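Brayden McKinnon keeps the opened tower on the bench at Grillik, his repair shop in Akdale, where a customer might expect a candy dish. "People ask if it's broken," he says. "I tell them it's resting."

McKinnon bought his first retired office machine in August, from a clearance at Lemieux. Two more followed. His wife has since asked for a number, and he has given her one: 3.

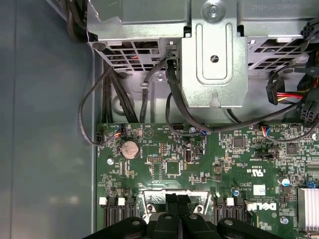 He is fussy about coin cells. "Clock's wrong, everyone blames the software," he says. "It's a two-dollar battery — change it and go have lunch." Fan leads he labels with masking tape, a habit he picked up after an evening he won't discuss.

Processors make him quieter. He takes his watch off first and doesn't answer the phone. "You lift the levers, you open the frame, you keep your thumbs to yourself."

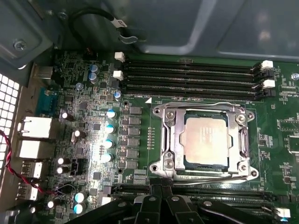 Processor in its opened socket, with empty memory slots above.

Does he ever sell one? "I've had offers," he says. "Well, an offer."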